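Week 5 notes: when is a grasp "closed"?

Okay, picking up where we ran out of time. Last week I gave you the planner for the tote-moving task, and a bunch of you asked why it keeps replanning right after contact. Short answer: the planner is fine, your contact check is too jumpy. Maritza Bermúdez found the same thing in the Rivider logs (2782 runs, bless her) and we'll borrow her fix.
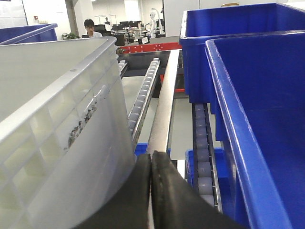 Contact checks should use at least two signals, and I mean finger position plus motor current, please! Position alone will fool you. With the fingers nearly touching like that, the gap reading looks almost the same as a grasp on nothing, and yet one pad is right up against the white crate's wall. Vision has its own troubles here: the plastic is milky and lets light through, so depth gets patchy, while the solid blue bins next to it tend to segment nicely.

For the homework, wait for 15 steady samples before you report contact, then try 12 and tell me what breaks. Starter code is in the Borkbridge folder. Deming Su has office hours if your filter blows up.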